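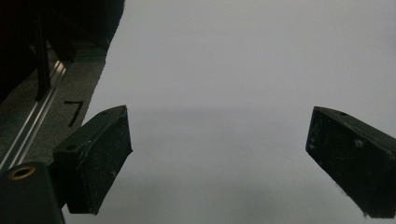 Pale surface by the rail, 7 side.

Soap dish with ribs but no separate tray: worth keeping?

shimada_g
Setting up a small washing-up corner and trying to settle on a dish before I buy more. The candidate is oval, white, raised rim, grey ribbed inside, with a small tab at each end. The bar is a pink rectangular one with rounded corners. I put a white sheet over the table first so that any residue shows up. Wood hides it.

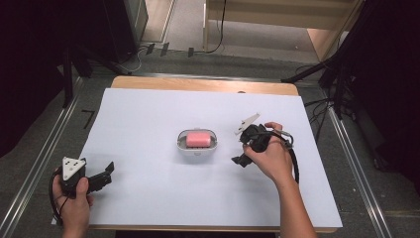 My question is about the ribs. A bar sitting on ribs has air under it, but the rim keeps whatever runs off inside the dish. Does anyone empty theirs daily, or is weekly enough?

Rin_N
Daily if it's by a basin. I ran a Kostlow bar on a ribbed dish through September and weighed it each morning. Started at 90 g, finished at 35 g with the dish emptied daily. Same bar, not emptied, was down to 30 g and soft underneath.

chiba.s
A 5 g difference over a month is within what you'd get from one person having longer showers. Was it the same number of users?

Rin_N
Two in both cases. Different months, so I accept the point. The softness was real though.

Hayashi
Rim height matters more than the ribs. If the water level reaches the top of the ribs they do nothing. Fill the dish to rib height with a measuring spoon and note the volume. The Mosimham I have takes three teaspoons, which has been enough between rinses.

chiba.s
Disagree on rim height. Rib spacing first. Wide ribs and a worn bar sags between them, then you are scraping it out with a knife.

shimada_g
Will do the spoon test. On the white sheet: is paper any use for this, or should I go straight to foam board?

Hayashi
Foam board. Paper cockles as soon as it gets damp and then the dish rocks. Tape the underside, not the edges.

Rin_N
Paper is fine if you change it. I get through one sheet a week at 80 gsm.

shimada_g
Foam board then. Will post the volume when I have it.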